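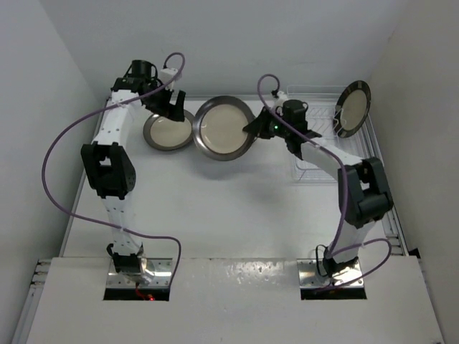 Notes for the Grastance workshop evening, 9 October 2020
Two arms and a dish rack: building a plate-loading bench in a shared shop
Speaker: Everett Calloway

Slide 1. Opening (leave the photo up)

Say hello, say thanks to Mei for the projector. Talk is 15 minutes, then questions.

The job on the bench is plates into a dish rack. One plate is in the rack, one is in the right gripper, one is still lying on the work surface. Let people look at it for a bit before moving on.

I build furniture for a living. I had never wired a servo before this. Godfrey Odera did the electrical side and I did the bench, the mounts and most of the swearing.

Slide 2. Why plates

We wanted a task that anyone walking through the shop would understand. Godfrey wanted to stack blocks. I said everyone stacks blocks.

A plate is flat, it is slippery, and there isn't much to hold on to. From above, the only good place to grab it is the rim, and when it is lying down the rim is close to the table. Point at the right arm, which has the middle plate by its right edge.

The rack makes it harder. The plate has to go from lying down to standing up, and it has to land between two wire dividers.

Slide 3. The bench

White top, glossy. I would choose matte if I did it again. Look at the bright patches between the two bases. Those are reflections, and we get them on the plates too. The cameras on the arms don't like them.

Metal rails on both sides and along the back. Plain walls on three sides — that was Verna's idea, so that people walking past would stay out of the background.

Each arm sits on its own metal mounting plate, bolted down. My first mounts were plywood and they flexed. With an arm stretched out, a little flex at the base is a lot at the gripper. We changed to metal in May and I should have started there.

Slots in the ledge at the front, one at each base. I cut those with a jigsaw and cleaned them up with a file. Cut the slots bigger than you think, you will want to get your fingers in there.

Slide 4. The arms

Same construction on both. White links, black joints. They are a kit called the Gimell and they went together in two weekends. Keep the spare screws sorted by length. We mixed ours up and lost an evening.

Each arm has a small camera mount above the gripper. Ask if anyone wants to see the bracket, I have a spare in my bag.

Slide 5. Cables

Spend some time on this one. It is the part people ask about most.

Purple cable, one per arm, running from the camera mount back down to the base. The wide loops are on purpose. Our first try had the cable pulled neat and tight along the links, and the first time the elbow opened all the way it yanked the plug out. Now we leave slack and tie it down in as few places as we can. The white tie on the left arm's lower link is one of them.

Before you power up, move each arm by hand through its full range and watch the cable the whole way. Do this every time you change a tie.

Slide 6. What went wrong

We broke 12 plates. Most of those were the right arm letting go too early over the rack.

The rack slid. It is light, and a plate touching a divider is enough to push it. Darnell Tillman stuck rubber pads under the feet and the problem went away.

The arms bumped into each other over the middle of the bench. We now have a rule that only one arm goes to the rack at a time, and the other one waits on its own side.

Slide 7. Where it stands

Out of the last 50 tries, most plates ended up standing in the rack. I have the log on my laptop if anyone wants the details. Bowls are next. Cups after that, if Godfrey gets his way.

Questions

Likely ones: cost (send them to Godfrey, he kept the receipts), whether it can wash the plates (no), whether they can try it (yes, Friday nights, ask Verna for the sign-up sheet).

Switch off the projector and give the remote back to Mei.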